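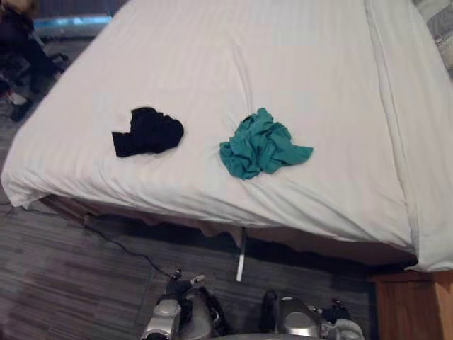 ABOUT US / Who we are

Dukari Mending School and Repair Room

Dukari is a small school in Grunham where adults learn to repair their clothes. We also have a repair room, which takes in work from customers in the town and by mail. The school and the repair room share the same floor, the same thread cabinet and mostly the same people, so a customer who brings a coat in the afternoon will often see a class going on behind the counter. We like it this way. Students should see what real work looks like when it comes in the door.

How it started

The school was opened by Yeshi Tesfamariam, who learned sewing from her aunt and later worked for many years in the alterations department of Budetti, a men's clothing store on the main street. At Budetti the work was hems, waists and sleeves, all day, and it was good work. But customers kept asking for another kind of help. They had a sweater with a hole in the elbow, or a lining that was torn from the pocket down, and the store did not accept such things. Yeshi started to take them home and repair them in the evening. After a time her kitchen table was not big enough, and the neighbors were bringing bags.

The first class was given in the back of a fabric store, with borrowed chairs and bad light. The students were mostly people who had already paid for a repair once and wanted to know how it was done. When the fabric store closed, we rented our present rooms on the second floor of the old Villca building. Before us it was an office for an insurance agent, and before that a dance studio. The long mirror from the dance studio is still on the wall, and it is very useful for fittings.

I am writing "we" on this page, although for a long time it was only Yeshi. Today the teaching is shared, and every teacher also spends part of the week in the repair room. We ask this of each new person who comes to work with us. A teacher who does not repair anymore begins to teach from memory, and fabrics change.

What we teach

Our main course is called Everyday Repair. It begins with buttons and hems and goes on to torn seams, worn pockets, zippers, darning and patches. Students work on their own clothes from the first evening. We do not give out practice squares of cotton, except for one short lesson on stitch length. With your own shirt you are more careful, and at the end you have a shirt.

The hand sewing part comes first and it is longer than many people expect. Some students arrive with a good machine at home and are a little disappointed to sit with a needle for several weeks. Please be patient with us in this. Most of the repairs that people need are in places where a machine does not go easily, such as the inside of a sleeve or the corner of a pocket.

After Everyday Repair there are 3 further courses:

Knits and Stretch. For sweaters, T-shirts, leggings and socks. Includes catching a dropped stitch, darning with wool and sewing a seam that will stretch together with the cloth.

Linings and Outerwear. For coats, jackets and heavy pants. It is the hardest course and we ask that you take Everyday Repair before it, or show us a piece of your work.

Visible Mending. For students who want the repair to be seen and to be part of the garment. It is also a color course, in fact. We spend a full evening only on choosing thread.

The school has places for 24 students in each term. We could fit in more tables, but then the teacher could not come to each person often enough, and a wrong stitch that is found late must be taken out from the beginning. If the term is full, you can leave your name with us and we will write to you when a place is free. The new school year begins each September.

The repair room

Last year we repaired 2,970 garments. We know the number because each piece gets a paper ticket, and the tickets go in a box, and in winter somebody has to add them. The largest part was pants, as always. After that came sweaters, then coats and jackets, then a long list of other things, including curtains, a tent and the costume of a school mascot.

Before we accept a piece we look at it together with you at the counter. We will say the price, and also if we think that the repair is not worth the money. Sometimes the cloth around a hole is so thin that a patch would only pull it open again. In this case we would like to tell you at once. If you still want it repaired, for example if it belonged to your father, we will do our best and we will explain what can be expected.

Clothes must be washed before you bring them or send them. For pieces sent by mail, please put a note in the package with your name, your telephone number and a few words about the problem. A safety pin next to the hole helps us a lot, especially on dark fabrics, where small holes are easy to miss. Ordinary repairs take 2 weeks. Linings take longer, and we will tell you the date when we have seen the coat.

We do not work with leather or fur, and we do not make wedding dresses. For dresses we will gladly give you the names of other people in the town.

How we think about our work

We are not against new clothes. All of us buy them. But we believe that a person who can close a seam or sew a good button has more freedom, and will choose better in the store as well. After some lessons, students begin to turn garments inside out before they buy. They look at the seam allowance, they pull a little on the buttons, they ask if spare thread is included. Salespeople do not always enjoy this.

Our prices for classes are kept as low as the rent permits. Needles, pins and basic thread are included. Scissors we can lend, but we ask you to cut only cloth and thread with them. There is a separate pair for paper, with a red ribbon on the handle.

Visiting us

You are welcome to come up and look before you decide on a course. The entrance is at the side of the Villca building, next to the bicycle stand, and there is an elevator behind the stairs. If the door to the classroom is closed, a lesson is in progress, but the counter is open and you may knock on the glass.

For questions about courses, please ask for Yeshi Tesfamariam. For questions about a repair, have your ticket number ready when you call.

This page was last revised on January 17, 2019.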